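Reading Aloud in Installments: A Report on Our Serialized Novella Project
Ivana Alarcón, Creative Writing Workshop II, final report

1. What we set out to do

Our group of four wrote a novella in 15 installments and released it chapter by chapter to readers outside the class. The question was whether readers who wait between chapters remember a story differently from readers who get it all at once. The novella is called Trevum, after the river town where it takes place. It follows a ferry clerk named Yáñez who finds that the passenger book has been filled in ahead of time.

2. How the text was written

Each installment had a limit of 600 words. We kept to it in all but the ninth, which ran over and had to be split in the middle of a conversation. Two of us drafted and two edited, and we traded jobs after every third chapter. We used the first person for Yáñez and the third person for everyone else. This caused trouble early on — in chapter two the clerk describes a room he has not entered yet — and we rewrote that passage twice before moving the scene to the dock.

The ferry company was called Brustex in every draft up to chapter six. One editor thought it sounded like a cleaning product, so we tried Clendeo for a while. The readers already knew the old name and the change confused them, so Brustex went back in.

3. Readers

We had 50 readers. Half received the chapters one at a time and half received the finished novella in June. Both groups filled out the same form, which asked them to retell the plot from memory and name the scene they remembered best. We collected 217 comments in total, counting the margin notes some readers sent in without being asked.

4. Results

The serial readers retold the middle chapters in more detail. They also made more mistakes, mostly by mixing in their own guesses about the ending. Four of them wrote that the ferry sinks. It does not sink in any draft.

The other group gave shorter, more accurate retellings but often left out the sister, who appears only in chapters seven and eight. Both groups picked the same favorite scene, the one where Yáñez reads his own name in the book.

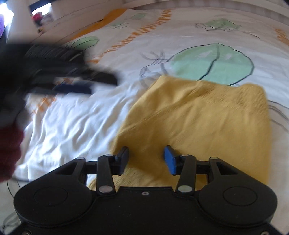

Figure 1. Gripper above a yellow cloth on a patterned bed sheet.

5. Problems and changes

The form was too long. Several readers stopped after the retelling and skipped the questions on style, so we have little to say about the switches in point of view. We would also set the ending before releasing chapter one. Ours was still open at chapter eleven, and the clues in the early chapters — the wet gloves, the second key — had to be explained in a hurry.

The full text, the blank form and the retellings are in the appendix. Names of readers have been removed.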